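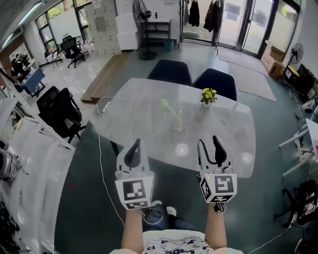 Sorkham, May

Ticket: psalm references off by one in the sermon library
Status: open again (closed twice by support, reopened twice by us)
Product: Clomow, hosted, with the Filberg scripture index switched on
Priority: normal, according to the form. We had asked for high.

What we reported

Our library holds 3,851 sermons, most of them typed up from printed pamphlets and the rest from handwritten notebooks. Each one has a text (the verse the preacher started from) and readers can browse by book and chapter. After the last Clomow update, sermons on the Psalms began to turn up under the wrong number. A sermon on "The Lord is my shepherd" is now listed under Psalm 22. Anyone looking under Psalm 23 finds a harvest sermon on "The earth is the Lord's", which belongs to 24.

The preacher's own text, printed at the head of each sermon, is still right. Only the browse list and the "sermons on this passage" box are wrong.

First reply from support

We were told to clear the browser cache. We did, on two machines and a phone, and the list was the same on all three. The ticket was then marked as solved.

Second reply from support

This one said the numbers had probably been typed wrongly when the sermons were entered. I don't believe that. It would mean that several people, working years apart, all made the same slip in the same direction, and that it lay hidden until the morning of the update. I also checked a handful of records in the edit screen. The reference field says 23. The public page says 22.

Ticket marked as solved again.

What we tried ourselves

09:40 Opened a sermon on Psalm 8. Listed under 8, correct.

09:50 Opened one on Psalm 9. Correct. Psalm 11 is listed under 10, so whatever is going on starts between those two.

10:15 Tried the other end. Psalms 148, 149 and 150 are all correct.

10:30 Anybody who has used an old Latin or Greek Bible will see where this is heading. Those Bibles join Psalms 9 and 10 into one, so most of the later ones run a number behind the English count, until the two fall back into step near the end. Our list follows that pattern exactly, including the oddity that 116 is split in two.

10:45 Looked for a setting. There is a page called "Scripture numbering" under the Filberg index. It offers "English" and "Traditional", with no word on whose tradition. Ours was set to English, as it always had been.

11:05 Changed it to Traditional, saved, changed it back to English, saved. No difference to the list.

11:20 Ran the re-index. It stopped after 50 records and reported "Complete". The help page says a re-index covers the whole library. I ran it a second time and it did the same 50.

13:30 Looked at those 50. All the psalm sermons among them are now listed properly, which suggests that the setting works and the re-index doesn't get far enough to apply it.

14:10 Exported the psalm sermons to a spreadsheet. There are 248. The export has the right numbers throughout, so the stored data is sound and nothing needs retyping, whatever the second reply says.

Third reply from support

A different tone this time, and an admission that the update "may have refreshed default numbering for some libraries". They suggest we install the Tamura add-on, which reads the reference out of the sermon text and fills in the field by itself. It is a paid add-on.

I am doubtful. Our field is already right. Preachers quote several passages in one sermon, and the older ones often give the psalm number in Roman numerals or from the Prayer Book, where the wording differs from the Authorised Version. A tool that guesses would give us new mistakes on top of the present ones. We tried the trial version on nine sermons and it gave one of them, a funeral sermon on Job, to the Book of Jonah.

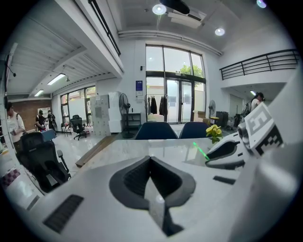
What we are asking for

1. A re-index that runs through the whole library, or a way for us to start it at record 51 and carry on in batches.

2. A plain statement of which numbering the update applied, and whether it touched anything besides the Psalms. Joel and Malachi are also divided differently in some Bibles, and we haven't had time to check ours.

3. The word "Traditional" on the settings page replaced with something a reader can understand. "Greek and Latin numbering" would do.

4. This ticket kept open until we have looked at the list ourselves.

Workaround for now

We have put a note at the top of the Psalms page asking readers to look one number lower for anything from 11 to 113, and to use the word search for 114 to 147, where the counting gets too tangled to explain in a line.

Last update from support: "Passed to the index team." No date given. We have asked for one.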